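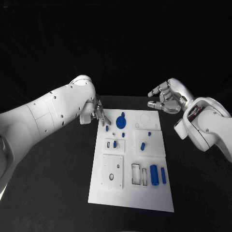 Search this site Go

Print this article | E-mail to a friend

Peg boards have been a staple of the Zarville toy trade for decades, and the people at Kiltuvov still treat them seriously. The firm sold 2,411 sets last year, most of them to schools.

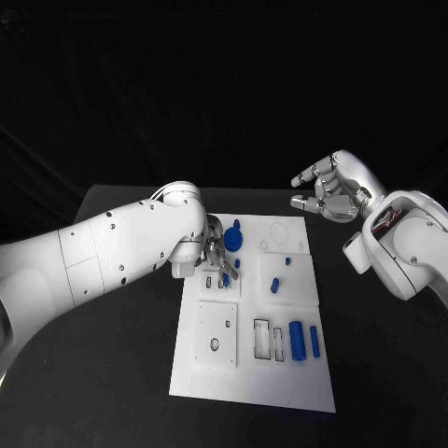 A good slot is harder to make than a good peg. Too tight and the piece jams, too wide and it leans. Kiltuvov cuts its test slots in 3 widths and tries each one many times over. The low square plate with two narrow slots side by side takes a blue peg upright - a simple job until the fit is wrong. The toothed gear has a short peg on top.

We use cookies. Accept | Sign up for our newsletter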